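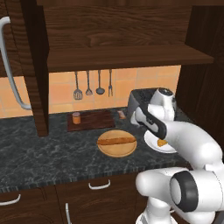
Grosodico newsroom

Grosodico has begun gathering kitchen tasks in simulation for Clunel, the learning system it hopes will one day run robot arms in canteens and care homes. The company said on 11 February 2024 that it wants 2,000 finished examples by July.

All of the work is done on a computer. A person steers a simulated arm through a short job, such as lowering the gripper to a small plate with a wedge of food on it, and the software records every movement of the joints and fingers. Counters are set out with everyday items like a baguette on a round board, and the arm has to reach its target without disturbing the rest.

The set will cover 52 tasks in all. Each one is repeated with the food and tools in new places, so that the system does not simply learn one fixed path. Runs in which the arm knocks something over are kept, but marked as failed and stored apart.

Carretero, a small firm that builds virtual rooms, is supplying 10 kitchens with different worktops, tiles and cupboards. Grosodico's own staff are doing the steering from its office in Feltotgate, in shifts of two hours.

A first version of Clunel will be trained on the examples and tested in kitchens it has not met before. Trials on a real arm will follow if those results are good enough. The company has not said whether it will share the recordings with other groups.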